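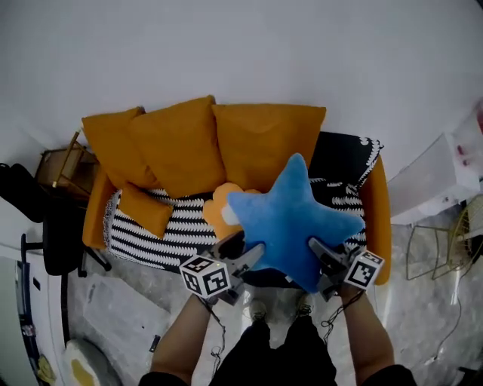
Yurani Giraldo has advised us that plush pillows in unusual shapes should be kept off a shared sofa entirely, on the grounds that they collect dust and cannot be arranged in any orderly way. We would like a second view before we adopt this as a rule.

## Care and arrangement of plush pillows on a common room sofa

**Posted by Hunska Residence Office, 8/22/19**

Our office is responsible for a furnished common room of 780 square feet, which is open to all residents of the building. The principal piece of furniture is a sofa in orange-yellow fabric. It is furnished with large mustard-orange cushions along the back, a smaller mustard cushion on the seat, and a black-and-white striped throw. We also keep a blue plush pillow in the shape of a star and an orange one in the shape of a flower with a pale center. Both are popular with residents, and we would prefer to retain them.

We request guidance on the following points:

- In what manner should a star-shaped pillow be placed so that it does not slide off the seat?
- May such a pillow be machine washed? The care label was removed before the present staff took over, and the fiber content is not known to us.
- Is there a risk that the blue will transfer to the orange upholstery?

The budget for soft furnishings is $300 for the year, and we do not wish to use a large part of it on replacements. The striped throw was laundered in June without difficulty. Replies that take account of daily use by many persons would be appreciated.

---

**Cozma Textile Care**

Where the care label is missing, a plush article should be treated as delicate. We recommend the following procedure.

1. Inspect every seam, with particular attention to the inner corners between the points of the star. These corners carry the most strain, and a small opening will become a large one in the washer. Repair any opening with a short backstitch in matching thread.
2. Dampen a white cloth with cool water and a drop of mild detergent. Press it for one minute against an area that is not normally seen. Should blue appear on the cloth, do not machine wash the article, and do not leave it on the upholstery while damp.
3. Place the pillow in a mesh bag or a closed pillowcase. Wash in cold water on the gentle cycle with half the usual quantity of detergent. Fabric softener should be omitted, as it flattens the pile.
4. Press the water out between two towels. The points must not be wrung or twisted.
5. Dry on a flat rack with good air movement and turn the pillow several times. The filling at the center dries last. The pillow should not be returned to the sofa until the center feels fully dry when squeezed.
6. Brush the pile lightly with a soft brush and work the filling back into each point by hand.

This procedure assumes a polyester filling. If the filling feels like beads, foam pieces or feathers, surface cleaning only is advised.

With regard to color transfer, dry contact presents little risk. Moisture presents a greater one, and the throw offers useful protection provided that it covers both the seat and the back. The test described in item 2 should also be carried out on the orange flower, which has a pale center that would show any dye from the petals.

---

**Ulon**

Surface wash only. We put one through the machine and the points went lumpy. The replacement was $32.

---

**Hindis Shared Living**

In response to the first item, our practice is to stand the large cushions upright against the back and to keep them there. The plush pillows are then placed in front, one slightly overlapping the other. A star is most stable when two of its points rest on the seat and one points upward. If it is leaned on a single point, it will turn and fall.

The throw should be tucked firmly into the gap between the seat and the back before anything is placed on it. A loose throw moves forward whenever a person stands up, and the pillows will move with it.

We do not share the opinion that shaped pillows should be excluded. At our house they are shaken outdoors once a week and vacuumed with the upholstery attachment at low suction. Residents are asked to return them to the sofa after use. Compliance is fair.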